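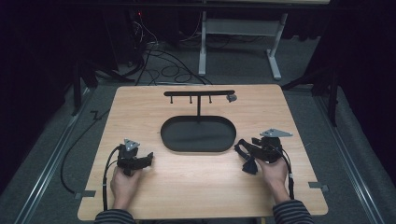 Abena Asamoah did not learn to cook from her mother. She learned at the age of 40, from a neighbor, in the kitchen of a rented apartment in Guthrie where only two of the four burners gave a flame. Today she teaches evening classes for parents who want to cook at home and have very little time for it. I met her before one of these classes, while she was washing a big bowl of black-eyed peas, and she did not stop washing them to talk with me.

"If I sit down, I will not get up again," she said. "Ask me and I will answer. The peas don't mind."

Her classes are called Prevo, a name she chose from an old bus timetable because she liked the sound of it. They began with three students in one February, all of them from the same school gate. The subject is always the same: how to cook on one evening so that the rest of the week becomes easier. She doesn't like the expression "meal prep."

"It sounds like a hospital," she told me. "You see the photos with ten boxes, and in every box the same chicken and the same broccoli. By the third box you want to cry. I tell people to cook parts. Cook a pot of beans, cook a pot of rice, make one strong sauce, roast one tray of vegetables. Then every evening you put the parts together in a different way, and your children think that it is a new dinner."

I asked what she would put on the list for a family of four that has never done this before. She dried her hands and counted on her fingers. A pot of beans or peas, cooked until soft but still whole. Rice, but only enough for two days. A tomato sauce with onion, ginger and a small amount of hot pepper, which she keeps in glass jars. A tray of sweet potatoes and carrots. Eggs, boiled or not boiled. Some cabbage, because cabbage waits for you in the refrigerator and lettuce does not.

"With this you have bean stew on the first evening," she said. "On the second evening, fried rice with egg and cabbage. On the third evening you mash the sweet potato, you mix it with beans and flour, and you make small cakes in the pan. The sauce goes with everything. My son puts it on bread."

About rice she is strict. It must be cooled quickly, spread on a wide plate, and it must go into the refrigerator as soon as it has stopped steaming. She has sent a student home with an empty pot because the rice had been standing on the stove since lunch.

Kwesi Asante was the student with the pot. He drives a delivery van and has two daughters, and he came to the class because of his bank statement. In one month his family had spent 249 dollars on food that came in paper bags, and this was without the weekend.

"I was angry at first about the rice," he said to me later, when the others had arrived and he was cutting onions at the end of the counter. "It was good rice. Then she explained it to me, and I went home and threw away some other things also."

Before, he told me, he could make tea and he could make toast. His wife works late on most days and it was he who fed the girls, so they ate from the drive-through place on the way home. Now the older daughter, who is nine, is responsible for the sauce. She has written the recipe on the inside of a cupboard door with a marker, and he hasn't painted over it.

"She changed it, she puts cinnamon," he said. "I don't tell Abena."

Abena had heard him. She said that cinnamon was fine but that he should cut the onions smaller.

The question of money comes up in every class. Abena asks her students to keep their receipts for 17 days, which she finds long enough to include two big shopping trips and one bad week. After that they look at the receipts together. According to her, the meat is not usually the problem. The problem is the small things bought on the way home by a hungry person - the ready salad, the second bread, the juice.

"Go shopping after you eat," she said. "My neighbor told me this on the first day and I thought she was joking."

I wanted to know what she does when there are no parts left and it is late. She laughed and opened a cupboard. Inside were sardines, a bag of spaghetti and a row of canned tomatoes. She cooks garlic slowly in oil, adds the tomatoes and the fish, and throws the spaghetti in while it is still a little hard, so that it finishes in the sauce. It takes as long as the water takes to boil, plus ten minutes.

There are things she has given up. She doesn't soak beans overnight any more, except chickpeas. She doesn't peel carrots. She tried for a whole winter to bake all the bread for her family and stopped, and she buys it now from the bakery on the corner without any bad feeling.

"My neighbor baked every day," she said. "But she was retired and she liked to get up at five. I like to sleep."

By this time the room was full and somebody was asking where the large knife was. The peas had gone on the stove with a bay leaf and half an onion, no salt yet. Abena salts them when the skin begins to wrinkle if you blow on it, and she took one out with a spoon to show me. It needed another twenty minutes, she said, and then she gave me a cabbage and a board.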